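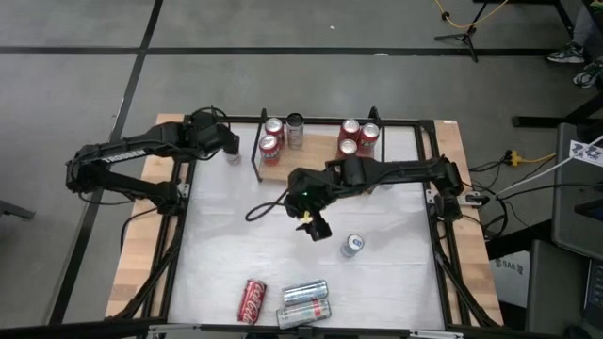

*Bench from overhead, cans up on the shelf at the far end.*

Keltero notebook, December, started after lunch

Drinks shelf again! I picked up the mixed lot from Begum, 21 cans, and I wanted the whole bunch written up before people start helping themselves. Every can gets a number in marker on the underside, and the numbers go in the can sheet along with brand, flavor and size. If you drink one, cross it out. I'm not going to chase anybody over a soda, but I do need to know which ones are gone.

I tried grouping them first, so a tight little bunch at each end with a gap in between. Looks tidy, and it's easy to knock over, as I found out with my sleeve. The red ones are also a pain to tell apart from above, all you get is a silver lid and a ring of red. Next time I might put a dot sticker on the lids (we still have most of the Hatico roll in the drawer).

After that I gave up on groups and went for rows, mixed colors, lids up. Much easier to look over. The white sheet on the bench keeps wrinkling though, and a can standing on a wrinkle leans just enough to bug me. I smoothed it twice and then decided to live with it.
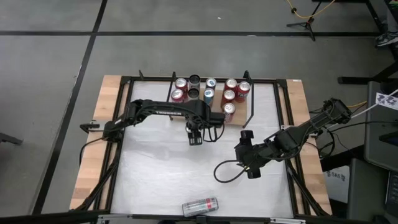 **Do the cans have to go back in the same order every time?**

Any order is fine, as long as they're upright and nothing hangs over the edge of the board. Write the order down before you change it.

On to the loose ones. I wanted a look at how the labels read when a can is lying down, so the Peach Vibe Celsius went on its side with an orange Fanta standing behind it and a Red Bull over to the right. The big Celsius lettering reads fine sideways. The small gray print is hopeless from where I sit. The bare tabletop is so shiny that you get every can twice, once the right way and once as a smear underneath, and I caught myself reading the smear.
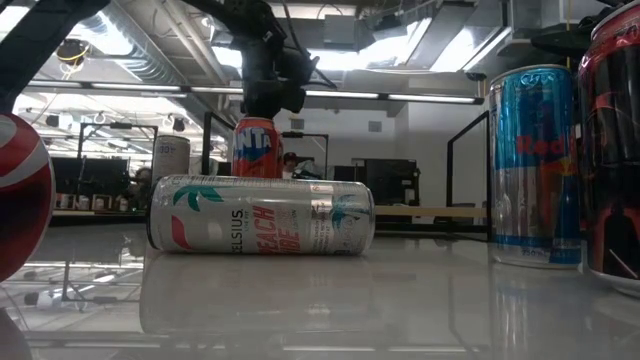
## Tall cans

The tall ones need their own spot. Put a short can behind a tall one and you lose it completely, so tall goes at the back, short in front. I wrote that on a strip of tape and stuck it to the Kivik bin so it doesn't only live in my head.

Strawberry Fanta went up front, with the white Celsius cans behind it, and I like this arrangement best so far.
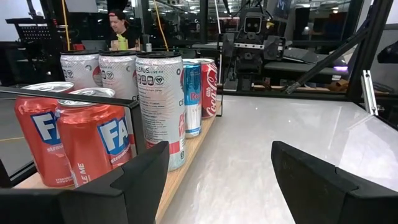

It took me 14 minutes to enter the lot, mostly squinting at flavor names. The sheet still needs a column for dents.

To do:

- dot stickers on the lids
- flatten or swap the bench sheet
- ask Begum if they'll do the same mix again
- wipe the sticky ring near the sink, mine, sorry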